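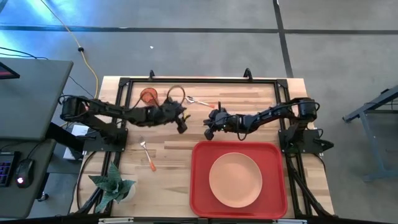 Tray setting

Tray setting is the laying out of a meal for one person on a tray, so that the plate, the cup and the cutlery can all be carried together and eaten from where they stand. It is the smaller and humbler cousin of table setting, and has borrowed a good many of its habits, though anyone who has ever carried soup up a flight of stairs will know that a tray makes demands of its own. The word is used both for the act of laying the tray and for the finished arrangement, and in some houses for the tray and its crockery even when they are sitting empty in the cupboard.

The practice is found wherever people eat away from the dining table: in bed, by the fire, in the garden, in school halls and hospital wards, and, of course, in front of the television.

Parts of a setting

A plain setting has a tray, a plate or bowl, a cup, and whatever cutlery the food calls for. The tray itself is usually oblong, though round and oval ones are common enough, and it should be bigger than the beginner thinks. A plate that fills the tray from side to side leaves the cup with nowhere to go, and a cup balanced on the rim of a plate is a sad thing that can only end one way.

Plates for tray use tend to be on the small side and are best with a slightly raised rim, which keeps peas and gravy in their proper place during the journey. Bowls do very well too, and many people who eat from trays every day come round to bowls in the end. Cups are generally short and broad. A stemmed glass can be managed, with care, by somebody who is not in a hurry.

Napkins, salt, a small jug and a flower in an egg cup are all extras. Older household books are fond of the flower. It does take up room, but there's no denying that it cheers up a boiled egg!
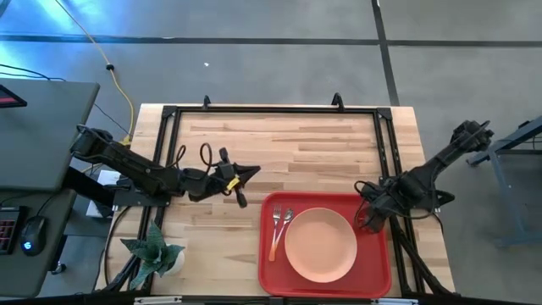

Placing the plate and cup

The usual custom is to put the plate down first, since it is the heaviest thing and everything else has to fit round it. In the middle it gives the best balance, and a centred plate on an otherwise bare tray is how many people learn to begin. Once a cup is added, the plate is often moved a little to the left, and the cup goes to the right of it, a touch further from the eater so that a sleeve doesn't catch it. Left-handed eaters may like the whole thing turned about, and it is a kindness to ask.

There is a rival habit, known as the Skister lay after the seaside town whose boarding houses made it popular, in which the cup stands directly beyond the plate and the cutlery is kept together on one side. Landladies there held that the cup was safest in the middle, where a tilt to either side would trouble it least. It suits a deep tray better than a long one, and it is still taught at the Pillbridge School of Housecraft, where new pupils must carry a laid tray the length of the corridor and back before they are allowed their own lunch.

The things on a tray need a little air between them. Crockery that touches will rattle, and rattling crockery wakes the very person one was hoping to surprise with breakfast. 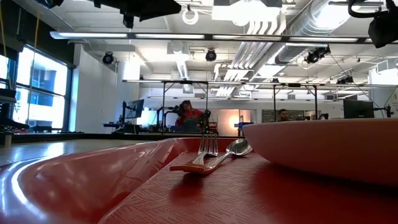 Cutlery is where tray setting parts company most plainly with the table. At a table the fork goes to the left, the knife and spoon to the right, and there they stay, but a tray gets tipped and bumped and set down on knees, and small metal things will slide on a smooth floor. A pattern pressed into the base breaks up that smoothness and looks pretty besides. The red tray here has short raised-looking lines worked into a sort of basket weave, with the fork and spoon lying together on it, the ends of their handles overlapping, beside the pink dish. Laying them as a pair like that takes up less width than placing one on each side, and the eater can pick up both in one go. More formal hands would straighten them so that they lie side by side, or wrap them in a napkin, which has the extra merit of keeping them quiet.

Trays and their materials

Early household trays were mostly wood or metal. Wood is kind to crockery and makes little noise, but it dislikes being left in the sink. Painted metal trays are light and gay to look at, and chip at the corners. Plastic trays, which wipe clean and come in every colour under the sun, have taken over a great deal of everyday work, and a bright one has the advantage that it can be found again when left on the lawn.

The height of the rim matters as much as the material. A low rim is easy to eat over. A tall, rounded one catches spills and is comfortable to hold, though it can get in the way of the wrists if the tray is on the lap.

The tray collection at Mosquera House holds 1,392 trays, of which 17 still have their original cups and plates. The largest was made for carrying five breakfasts at once, and needs a person at each end.

Colour

Matching sets, with the tray and crockery all in one family of reds or blues or greens, are a matter of taste. Some people find them restful; others like a white plate on a strong colour so that the food shows up well. In Kovurum a wedding present of three trays in different shades is traditional, the darkest being kept for the evening meal.

Common questions
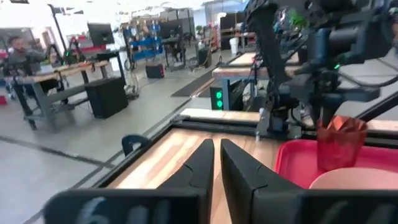

Should a cup be filled before the tray is carried?

It is better to carry the cup empty and fill it at the other end, if there is a jug or pot to hand. Where that can't be done, fill it halfway, carry the tray level at waist height and look where you are going instead of at the cup.

Does a tray need a cloth?

A cloth is welcome on a slippery tray and pleasant on any other. It should lie flat inside the rim, with no edge hanging over to be caught by a thumb.

Related articles

Breakfast in bed
Care of wooden worktops
Cutlery, storage of
Egg cup
The Skister lay
Table setting

Reader comments (3)

tea_and_two_slices: My gran did the Skister lay all her life and I never knew it had a name. She put the toast on top of the cup to keep the tea warm, is that part of it or was that just her?

Reader in Pillbridge: You might add something on trays with folding legs. I was given one in February and I'm on my second set of sheets.

marmaladeshelf: Bowls, every time. Lovely article, I read the whole thing with my lunch on my knee (no cloth, sorry).

Contact the editors | © Pillbridge Household Encyclopedia | Last revised January 10, 2026 | Back to top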